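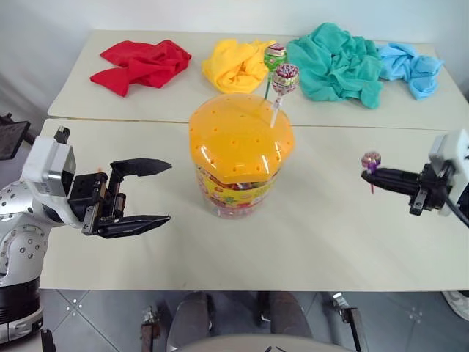
Yusri Pattinasarany
Field sampler and diary writer, Sembiring Soil and Water

May, evening

Back from the old tannery land at six, with mud up to the knee. I write this before I eat, or I will forget the order of things.

We started at the north fence, where the drying sheds were. The owner before the last one used chromium there for many years, and the town wants to know how deep it went before they let anyone build. Anjani Goh had the map and I had the hand auger. The first two holes were easy, soft brown earth and then gray clay at one meter. In the third hole we hit brick. We moved half a meter to the east and hit brick again. Anjani thinks it is the floor of a settling pit that is not on any drawing. She marked it with a blue flag and a question mark on the map, and we went on.

The laboratory wrote at lunch. The result from the ditch sample is 193 milligrams per kilogram of total chromium. Anjani read it out two times. I had hoped for less. It is only one sample and it is from the ditch, where everything collects, so I must not make a story from it. Still I thought about the families who have gardens on the other side of the road. Their beans are already up the poles.

After lunch a man came to the gate, Mr. Iko from the last house. He asked me if he can eat his lettuce. I am not allowed to answer such a question and I also do not know the answer. I told him that we will sample the gardens next, if the owners sign the paper, and that he can wash the leaves well in the meantime. He looked at me as one looks at a person from an office. I have been looked at like this before, but usually I am wearing cleaner trousers.

He said his father worked in the sheds and came home with green hands. I wrote it in the field book, with the place where the father used to stand, next to the small door. It may be useful for the history part of the report. It may also be cut out. Anjani says the reviewers like only numbers.

The Raver pump did not want to start in the afternoon. I cleaned the filter, I changed the battery, I said some words in my own language. Then it ran. We took water from 3 wells. The middle one smelled of something, a little like old eggs, and the water stayed cloudy even after we had pumped a long time. I filled the bottles slowly as I was taught, with no air at the top. One cap was cracked so I used the spare. I must remember to order more caps. I write it here because I did not write it yesterday.

On the way back we talked about money, which I do not enjoy. The town has given 3000 for extra analysis, and Anjani wants to spend all of it on the chromium six, the bad form. I would keep a part for the gardens. We did not quarrel, but we were both quiet after the bridge. She is maybe right. If we find no chromium six, then the number from the ditch means something quite different, and people can sleep. If we find it, somebody must pay for the gardens anyway.

Prolla telephoned at five about the excavator. They can come next week but only in the mornings, and they want to know who is responsible for the brick if they break it. I said I will ask. I have no idea whom to ask.

The cool boxes are in the hallway now, and the ice has to be changed before I go to bed. The courier comes at seven. I filled in the chain of custody form at the kitchen table and made an error in the second line, crossed it out with one stroke and put my initials, as it should be done.

Rain has begun - good for the beans, not good for the ditch. My boots are outside the door and I think they are filling. I will go and bring them in, and then there is soup.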